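Lurkico 益智教具小额资助 进展报告（中期）

项目名称：Siltwood 形状插块教具试做
填报人：Loan Vũ
收件：Vaughn Dunleavy

Vaughn 你好呀！

上次你说报告别写得像审计材料，那我就照平时说话的样子写了，哪里太啰嗦你直接跳过去就行。表格和票据在另外一个文件夹里，这里只讲东西做到哪一步、卡在哪儿、接下来想怎么弄。

先说大家最关心的底座。春天那版的底座是浅灰色，和工作台面一个色系，我们自己人看着都费眼，孩子们更别提了，拿着插块在半空里找孔，找着找着就去玩别的了。所以这一轮换成了蓝色，很亮的那种蓝，放在深灰台面上一眼就看得到。底座本身还是长方块，顶面是平的，孔全开在顶面上，形状各不相同：有圆孔，有带缺口的宽槽，还有一组挤在一起的小圆孔。小圆孔那组是 Cúc Võ 坚持要留的，我一开始嫌它碎，想砍掉，后来和她吵了一个下午（真的是一个下午，茶都泡了三壶），最后留下了。她的理由是，孩子对完大块之后，手里总还想要个更费劲的东西，这个我服气。

插块方面，黄色那件改动最大。原来是一整块实心的长方体，现在从底边往上开了一条窄缝，下端就成了叉子的样子。这么一改，它就不光是“方的进方孔”了，还得看方向，转错了就对不上。绿色那件是圆柱，老样子没动，圆的怎么转都行，正好给刚上手的孩子建立点信心。两件都做得偏高，立在底座上会高出一大截，小手好抓。收纳盒因此得跟着加高，这笔钱我在后面单独说。

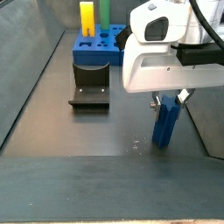 至于摆放的位置，我们试了好几种。底座太靠前，孩子的袖子老是蹭到；太靠后，个子小的够不着。现在的做法是看人来摆，大人示范的时候放在靠里的位置，轮到孩子自己动手再挪出来。听着很土，但是省事。Giang Phùng 本来想在底板上画定位线，我让她先等一等，等尺寸定死了再画，不然又得磨掉重来，上一版就磨过一回，粉尘飞得到处都是，隔壁的人好几天没给我们好脸色。

再讲讲尺寸公差，这块是花时间最多的。孔做得太紧，孩子插进去拔不出来，急得直拍桌子；太松呢，插块歪歪斜斜立不住，他们又觉得没放对，拿出来再放，放进去还是歪，很打击人。我们前后做了 12 个试样，圆孔那边比较顺，第三个就差不多了，剩下的工夫几乎全砸在带缺口的那个槽上。缺口的内角如果是尖的，插块边缘会卡一下，手感特别差，Lụa Kiều 建议把内角稍微倒圆，一试果然顺了很多！但倒得太圆又会让人放错方向也能硬塞进去，所以还在往回收。我现在的判断是再做两轮就能定下来，保守一点算三轮吧。

材料费比预算低了一些，主要是 Sostenholm 那边给了边角料的价钱，颜色挑不了太多，好在蓝色他们正好有。省下来的部分我想挪去做收纳盒，原预算里盒子是按矮插块算的，现在高度不够，盖子合不上。申请调整的那一页我已经填好了，就差你点头。金额不大，可我知道你们那边对科目之间挪钱很讲究，所以先在这儿打个招呼，免得你看到表格吓一跳。

试用的情况是这样：到目前为止有近 40 个孩子玩过，分两处，一处是社区活动室，一处是 Chu 的亲子角。亲子角星期日人最多，吵得不得了，不过也最能看出问题。安静的时候每个孩子都很乖，慢慢对、慢慢放；一热闹起来，他们就开始比谁快，这时候哪个孔容易混淆，马上现形。最容易混的是两个圆孔，大小不一样，但是从斜上方看下去，孩子分不太出来。好几个小朋友拿着圆柱往错的那个里头使劲，转来转去，最后抬头看大人。我觉得这里头有点意思，先不急着改，想再看一阵子，看他们试过几次之后会不会自己先比一比粗细。

家长的意见也收了一些。有人嫌颜色太少，有人嫌孔太多，有位奶奶问能不能做成水果形状的（我说我回去想想，其实心里已经在摇头了，水果那种弧线磨起来要命）。比较集中的一条是希望附一张说明，写清楚怎么陪孩子玩，什么时候该出手帮忙，什么时候忍住别动。这个我们原来完全没想到，觉得形状配孔还用教吗，结果家长真的需要。Lụa 已经写了个草稿，2 页，语气挺亲切的，就是长了点，我让她删到一页，她还在跟我讨价还价。

深蓝色的长条插块是后来加进来的，和黄的、绿的放在一起算一组。加它的时候我有点犹豫，它比底座的蓝只暗一点点，立在那儿没有黄色跳。Cúc 倒觉得这样好，三件里总得有一件不靠颜色吸引人，让孩子多看看形状。眼下先按这个组合继续试，到 6 月底再决定要不要换色。要换的话也不麻烦，重新做这一件就行，底座不用动。

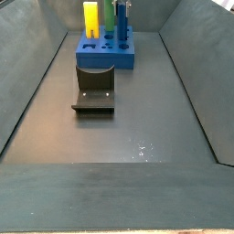

Giang Phùng 看完这份草稿以后提了不同意见，她说深蓝这件应该趁早换，别拖到 6 月，理由是试用的孩子里有几个年纪偏小，第一眼总是先去拿黄的和绿的，深蓝常常剩到最后，久了就没人碰。她还说，说明书要是按现在的颜色去写，将来换了色又得重排，等于白干一遍。这两条我都记下了，原样转给你，你也帮着想想。

我自己的想法是折中一下：说明书里先不写颜色，只写形状，“圆的那根”“带缝的那块”，这样颜色怎么变都不影响。深蓝那件同时做一个橙色的备份，下个月在亲子角两种轮着用，哪种拿得多就留哪种。备份的料钱很少，从现有的材料费里出就够了，不用另外申请。

接下来的安排，我大致列一下：
带缺口的槽再改两轮，定下倒角；
收纳盒加高，等你批了就下单；
说明书压到一页，找几位家长先读一遍；
橙色备份做好，送去亲子角；
定位线等尺寸定了再画，由 Giang 负责。

有件事想请你帮忙问问：你们资助的其他组里，有没有人做过小零件的耐咬测试？我们的插块个头都不小，吞是吞不下去的，可有的孩子就爱拿黄色那件的两只脚磨牙，我有点不放心表面那层。如果有人手上有现成的做法，哪怕只是个联系方式，也能让我们少走不少弯路。

另外你上次问能不能过来看看，当然能！上午来最好，下午光线斜，台面上看东西不太舒服，我们一般也都挪到下午写记录。来之前说一声，我把那堆失败的试样也摆出来给你看，有几个丑得挺有个性的。

调整申请那一页麻烦你有空先看，盒子厂家那边催着要回话呢。

Loan Vũ
Siltwood 教具组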